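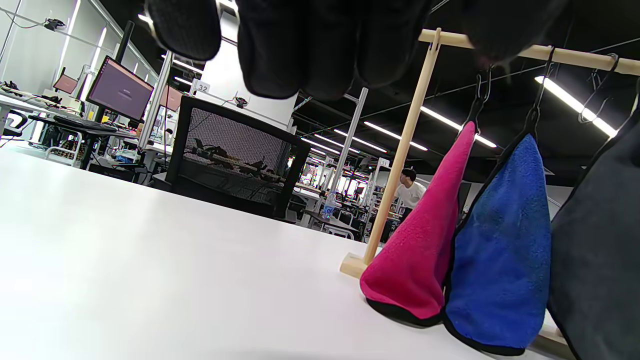 The Towel Month

When I joined the robotics club I had a picture in my head of what I'd be doing by June. There were sparks in it. There may have been a cape. What I have been doing is hanging up towels, taking them down, and hanging them up again, on a wooden rack that sits on a table and comes up to my chin if I slouch in the chair.

This is for Grirelo, which is the name of our project and, for the moment, the name of a spreadsheet. The idea is that a robot arm should be able to tidy a small drying rack: take a towel off its hook, put it back on, and not pull the whole rack onto the floor. Kai Ackermann proposed it in a meeting where everybody else was proposing drones, and he won because he had already bought the rack.

So the plan is demonstrations. A person does the task with a hand-held gripper, the camera on the gripper records it, and the recordings go into training. I volunteered for the demonstrations because I assumed they'd be the easy part. I have hung up towels before. I was, if anything, overqualified.

My first afternoon produced 30 takes. Ruoxi Tang went through them that evening and kept 20, and she was being nice about several of the 20. The rest had the same thing wrong with them, and the thing was me. I'd line up with the hook, miss, back off, go in again from the side, miss, and then sort of scoop. "It will learn the scoop," Ruoxi wrote in the notes column. I have thought about that sentence more than I'd like.

The pink one

We have a few towels in rotation and I've developed opinions about all of them. The pink one is fleecy and bunches up at the top where it meets the hook, so there's plenty to grab and you come away feeling talented. The blue one is microfiber, and microfiber against a gripper finger feels like shaking hands with somebody who is looking over your shoulder. It slides a little, then it slides a lot. The charcoal one I have no quarrel with. It's a towel.

The hooks are another matter. They're plain black wire and they swing. If you so much as brush one on the way in, you have to wait for it to settle, and if you don't wait, you're chasing it along the bar like a cat. Iresha Kodikara wanted to tape them down. Kai said that would be cheating, because real hooks swing. Iresha said real people have two hands. This went on through most of a bag of pretzels and we did not tape the hooks.

Where they go on the bar turned out to matter too, at least to my patience. Push two hooks close together and the towels touch, and then you pull one and its neighbor comes along for company. We now spread them out for the beginner takes and bunch them up for the mean ones. "Mean" is a column in the spreadsheet. It's a yes or no.

Things I have had to unlearn

Going fast. I'm a quick putter-away of laundry at home, mostly because I'd like it to be over. The replay of me going at my normal speed is a smear with a towel at the end.

Looking at the towel with my own eyes. The gripper's camera needs to see the hook too, and for a week I kept approaching from an angle where I had a lovely view and the camera had a lovely view of the ceiling lights.

Talking. There's no microphone to worry about. I just gesture when I talk, and I gesture with whatever I'm holding.

Where it stands

We have 201 takes that Ruoxi will put her name to. Anwara Siriwardena ran a first training pass on the early ones, and in simulation the arm reached for the hook, stopped just short, and stayed there in what I can only call deep thought. Anwara says this is normal. She says it in the voice my dentist uses.

The next batch is 28 takes with the rack turned to different angles on the table, all mean. Iresha has offered to do half of them, on the condition that she gets the half with the pink towel in it. I've pointed out that the pink towel is in all of them. She's thinking it over, and I've been practicing on the blue one.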